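Häufige Fragen zur Lebensmittelausgabe und zu Sachspenden
Ausgabestellen Sollell und Anstead
Stand: 6. Februar 2023

Wer ist zum Bezug von Lebensmitteln berechtigt?
Berechtigt sind Personen mit Wohnsitz im Einzugsgebiet der Ausgabestellen, die Leistungen der Grundsicherung, Wohngeld oder eine vergleichbare Unterstützung beziehen. Studierende und Auszubildende können einen Antrag stellen, sofern ihr Einkommen unter der jeweils geltenden Grenze liegt. Maßgeblich ist das Einkommen des gesamten Haushalts.

Welche Unterlagen sind für die Anmeldung erforderlich?
Bitte legen Sie einen gültigen Lichtbildausweis, den aktuellen Leistungsbescheid sowie eine Meldebescheinigung vor. Kopien werden nicht einbehalten. Nach Prüfung der Unterlagen erhalten Sie eine Berechtigungskarte, auf der die Anzahl der Haushaltsangehörigen und Ihre Ausgabezeit vermerkt sind.
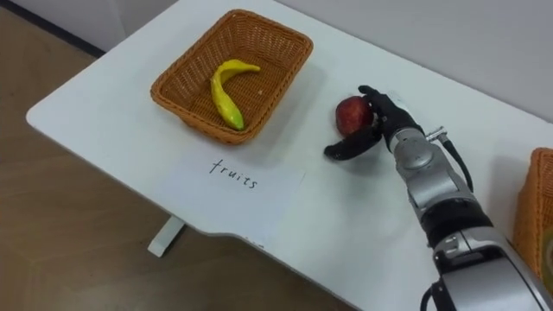
Die Karte gilt zwölf Monate. Eine Verlängerung ist frühestens vier Wochen vor Ablauf möglich und wird ausschließlich in der Ausgabestelle Anstead bearbeitet. Der Verlust einer Karte ist unverzüglich zu melden; für die Ersatzkarte wird eine Gebühr von 3 Euro erhoben.

Kann eine andere Person die Lebensmittel für mich abholen?
Ja. Die abholende Person benötigt eine schriftliche Vollmacht, Ihre Berechtigungskarte und den eigenen Ausweis. Bei längerer Krankheit kann die Vollmacht für mehrere Termine erteilt werden.

Wie viele Haushalte werden derzeit versorgt?
Im vergangenen Jahr waren in beiden Ausgabestellen zusammen 402 Haushalte angemeldet. Insgesamt wurden 1.913 Ausgaben verzeichnet. Pro Ausgabetag können bis zu 142 Haushalte bedient werden. Sind alle Plätze vergeben, wird eine Warteliste geführt.

Besteht ein Anspruch auf bestimmte Lebensmittel?
Nein. Das Angebot richtet sich nach den eingegangenen Spenden und schwankt je nach Jahreszeit erheblich. Unverträglichkeiten und religiöse Speisevorschriften werden nach Möglichkeit berücksichtigt – bitte geben Sie diese bereits bei der Anmeldung an.
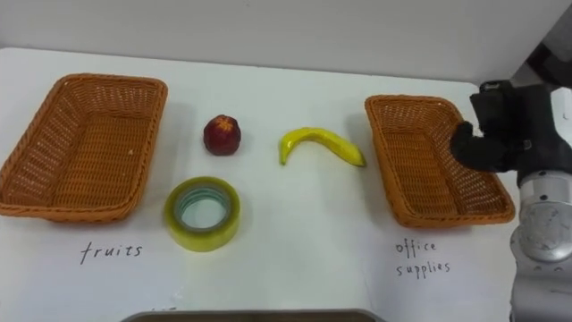 Frische Ware wird am Ausgabetag nach Warengruppen sortiert und vor der Weitergabe auf Verderb geprüft. Beschädigte oder überreife Stücke werden ausgesondert. Die Zuordnung der Körbe erfolgt durch eine Beschriftung am jeweiligen Platz, etwa durch das handschriftliche Wort „fruits“ auf der Tischplatte unterhalb des linken Korbes. Wir bitten darum, Ware nicht eigenständig zwischen den Warengruppen umzulegen.

Welche Spenden werden angenommen?
Angenommen werden original verpackte, ungeöffnete Lebensmittel mit lesbarem Mindesthaltbarkeitsdatum sowie unbeschädigtes Obst und Gemüse. Nicht angenommen werden selbst zubereitete Speisen, alkoholische Getränke, Medikamente und Produkte, deren Verbrauchsdatum überschritten ist. Tiefkühlware kann nur nach vorheriger Absprache und bei nachgewiesener Einhaltung der Kühlkette übernommen werden.

Wo können Spenden abgegeben werden?
Privatpersonen geben ihre Spenden bitte während der Öffnungszeiten in der Ausgabestelle Sollell ab. Größere Mengen aus Handel und Landwirtschaft werden über das Lager Zoltolgate angenommen; eine Anmeldung mindestens zwei Werktage im Voraus ist notwendig. Das Abstellen von Ware vor verschlossener Tür ist aus hygienerechtlichen Gründen untersagt.

Wird eine Zuwendungsbestätigung ausgestellt?
Für Geldspenden wird auf Wunsch eine Zuwendungsbestätigung ausgestellt. Bei Sachspenden von Unternehmen ist der Wert durch geeignete Belege nachzuweisen. Ansprechpartner ist die Verwaltungsstelle Siriwardena, die entsprechende Anfragen schriftlich entgegennimmt.

Ändern sich die Ausgabezeiten im laufenden Jahr?
Im Mai bleibt die Ausgabestelle Sollell wegen Arbeiten an der Kühlanlage vorübergehend geschlossen. Die betroffenen Haushalte werden für diesen Zeitraum der Ausgabestelle Anstead zugewiesen und schriftlich über ihre neue Ausgabezeit informiert. Bereits ausgestellte Berechtigungskarten behalten ihre Gültigkeit.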